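Toltside Desk, White
Owner's Guide, Section 4: Leveling, Cleaning and General Upkeep

Read Section 3 first if the desk is still in its carton. If it is standing up and you have screws left over, read Section 3 again.

4.1 Before you start

You will need the hex key from the parts bag, a soft cloth, a bowl of lukewarm water and a little dish soap. A second person is useful for step 3 and tends to disappear right before it.

CAUTION: Do not drag the desk. The feet are flat and wide, and they will take whatever grit is under them along for the ride. On a wood-look floor you will be able to trace the trip for years.

4.2 Leveling

1. Clear the desktop completely. Coffee counts as an object.

2. Sweep the floor where the feet will go.

3. With one person at each end, lift the desk by the frame under the top and set it in place. Do not lift by the overhang – it is there for your knees.

4. Press down on each front corner in turn. If the desk rocks, loosen the foot bolts a half turn, let the legs settle, and tighten them again.

5. Put a pencil on the top. If it rolls off, repeat step 4 or take up ink.

NOTE: Small screw holes in the lip of the lower shelf are for the Ploklow cable tray, sold separately. Leaving them open does no harm. Filling them with toothpaste has been tried, and is not covered by the warranty.

4.3 Cleaning

The matte finish hides fingerprints well, right up to the day it doesn't. Wipe it weekly and you will never have to find out when that is.
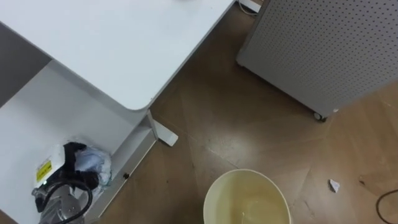 Start at the top and work down, so that the crumbs land on parts you haven't cleaned yet.

1. Dampen the cloth and wring it out. A cloth that drips is too wet.

2. Wipe the desktop from back to front, including the rounded corners and the underside of the rim.

3. Do the lower shelf next. Dust collects along the inside of the raised lip, so fold the cloth over one finger and run it the whole length.

4. Wipe the feet, then dry everything with a clean part of the cloth.

CAUTION: No bleach, no scouring powder, no melamine sponges. They remove the stain and then the matte, leaving a shiny patch exactly where visitors look.

4.4 Loads

Desktop: up to 200 pounds, evenly spread. A person standing in the middle to change a light bulb is not evenly spread.
Lower shelf: 10 pounds.

4.5 Spare parts

Quote part number 128 for the foot and bolt set. Touch-up paint is sold under the name Suvarna White. Bristov White looks identical in the can and is a different white on the desk.

Section 5 covers taking the desk apart. Keep the hex key.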